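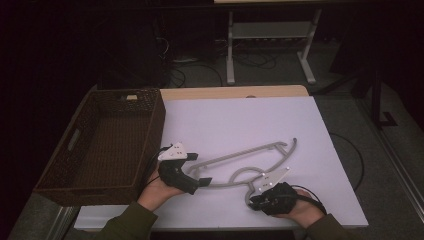
**Slide 1 – Do tidy-up courses work?**

Start with the Kistoneo claim: finish the program and you "never lose an hour to clutter again." Pause. Ask who believes it.

- 58 people signed up, 14 answered the follow-up
- Those 14 were happy. Of course they were
- Rhiannon Price asked for the dropout figures in April, still waiting
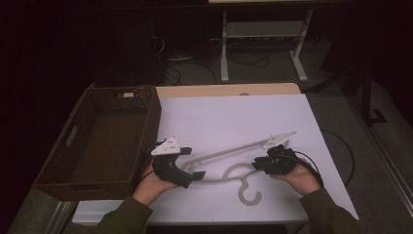
**Slide 2 – What gets measured**

Kistoneo scores a home by how much leaves it, so a full donation bag counts as progress even if you buy it all back by fall. Omprakash Solanki made this point at Deddale and got a shrug. A light gray plastic hanger like this one scores a point when it goes out the door – same as a winter coat. Skip the scoring table if time is short.

**Slide 3** – questions, 2 minutes. Don't get drawn into prices.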